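Odham Drawer Demo - open day data

README, Jul 1, 2018

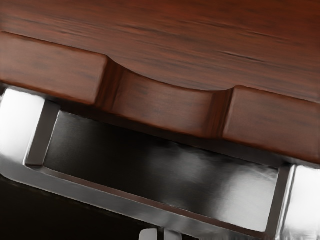
Wrist view, simulated: gripper under the wooden front lip, finger-pull notch at centre.

What this is

The recordings and scene files behind the drawer demonstration at the Odham open day. Visitors watched the simulated arm on the big screen and could take a turn at steering it themselves. Everything was rendered in the Enar simulator. No physical arm was used on the day.

Contents

demo/ - 18 runs played by staff during the talks
visitor/ - 85 runs steered by visitors at the two desks
scenes/ - the furniture models, including the reddish-brown wood finish
notes.txt - the running sheet from the day, lightly tidied

Each run has a colour video from the wrist camera, joint positions and a gripper open/close signal. The wrist camera moves with the gripper, so the horizon is seldom level. Run length is capped at 90 seconds. Visitor runs that hit the cap were kept and are marked "timeout" in the index.

How the visitor runs were made

Visitors used a hand controller with the speed limited. The task was to bring the gripper up to the wooden front and pull. Staff gave a short practice turn first, which was not recorded. No names, voices or faces were stored.

Known problems

Lighting was changed after the morning session, so metal parts look brighter in later runs. The Flornness desk dropped its gripper signal a few times - those gaps are filled with the last good value. Grip friction was set high to keep the queue moving and should not be taken as realistic.

Using the files

Unpack into one folder and keep the directory names as they are. Scene files need the April build of Enar or newer. Older builds load the models but lose the wood texture.

Licence and contact

Free for teaching and research. Please credit the Namboodiri Lab open day. Corrections can go to the lab's front desk.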